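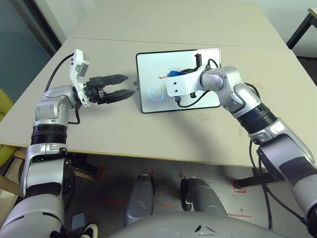

I finally gave up on the big paper desk calendar and went over to a writing tablet. I'd used the paper kind since college, with phone numbers in the corners and coffee rings on most of April, and I didn't expect to like the change much. So far it's fine. I write down what I have to do, I cross it out, and at night I wipe the page.

I looked at two of them first, the Ova and the Paracha. The Paracha was 532 dollars and came with a stand I'd never use. The Ova was 300, so I got that one. My brother-in-law Rizwan Virk says he paid less for his first car, and he brings it up every time he comes over.

The bigger job was the table. Mine had turned into a place to put things down. I took everything off it, which filled two Skurkis boxes, and only put back what I'd used in the last month. The mail goes in the hall now. Pens are in the drawer, except one. The stapler went to the basement and I haven't gone down to get it yet.

Pale gray is a good color for a work table, by the way. It shows pencil marks and crumbs, so I wipe it down more often, and a white screen is easy on the eyes against it. A black table I had in the Stelport apartment showed every bit of dust by noon.

Cables are still the part I haven't solved. I tried clips along the back edge and the glue let go in the heat - two of them were on the floor by morning. I may try the screw-on kind, but I don't want to drill into a table I like.

I also typed up my old notebooks before putting them away. That came to 498 pages, a lot of it grocery lists. I kept the recipes and the measurements for the back windows, and threw out the rest.

Next is the closet, where the printer is.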